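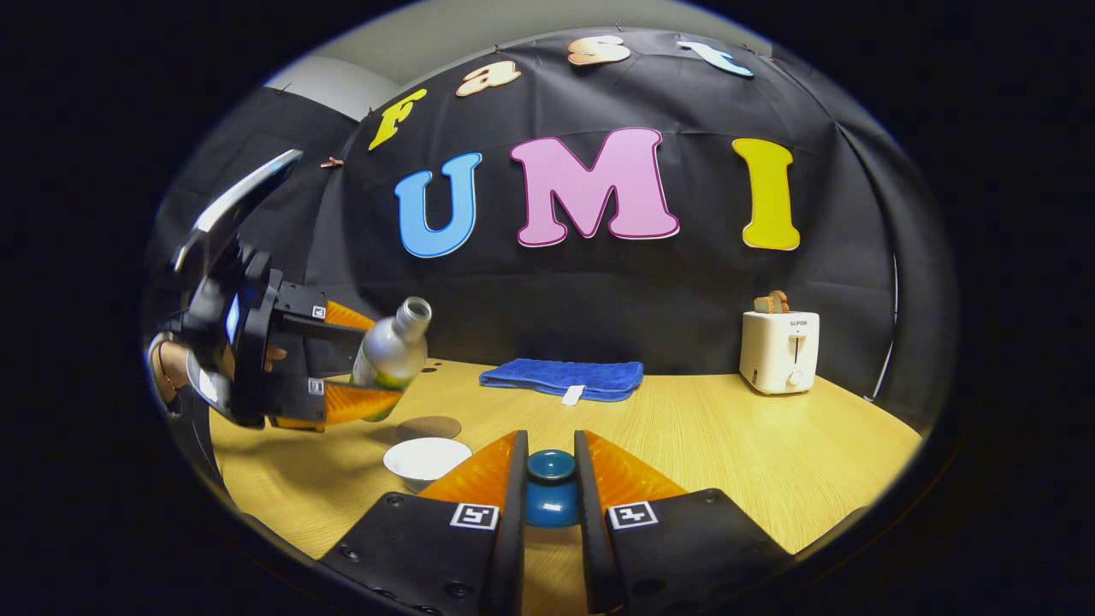
Olton Eye Care Group - Practice Managers' Meeting, February

Print | E-mail

Present: managers from the Olton, Stundham and Royer offices, lab lead, billing lead. Clémence Pruvost chaired and took notes. The meeting opened at 8:15 a.m.

1. Notes from last meeting
Approved with one correction. The Stundham office closes for lunch at 12:30, not 12:00.

2. Contact lens reorders
Royer reported 169 reorder requests left on voicemail last month. Many callers did not leave a date of birth, and staff had to call them back. The greeting will be re-recorded to ask for it. Stundham already does this and will send over its wording.

Patients whose prescription has expired will be offered an exam before any lenses are ordered. Staff should not send out trial pairs to cover the gap unless the doctor has signed off.

3. Lens edger at Olton
The edger is leaving a rough bevel on high-index lenses. The lab lead has changed the wheel and the problem is still there. A service visit is booked. Until then, high-index jobs go to Royer with the afternoon courier - trays must be at the front desk by 2 p.m.

The service call will cost $800 before parts. Approved.

4. Frame stock
Skitum is dropping 18 styles from its children's line. Offices may sell what they have but should not promise a second pair in the same color. Display pieces with worn hinges go back to Olton for credit.

Royer asked for more small sizes with spring hinges. Agreed, to be added to the next order.

5. Vision plan claims
Billing has 3 claims returned for a missing referral number, all from Stundham. The number goes in the notes field as well as on the form. Billing will send a screenshot to all offices.

6. Other business
The Olton waiting room chairs are being re-covered, two at a time. Stundham asked whether dilation patients can be booked after 4 p.m. in winter. The doctors want to discuss it first - held over.

Actions
Royer: new voicemail greeting
Lab lead: confirm service visit, tell all offices
Billing: screenshot of notes field
C. Pruvost: Skitum order, dilation question to the doctors

Meeting closed at 9:20 a.m.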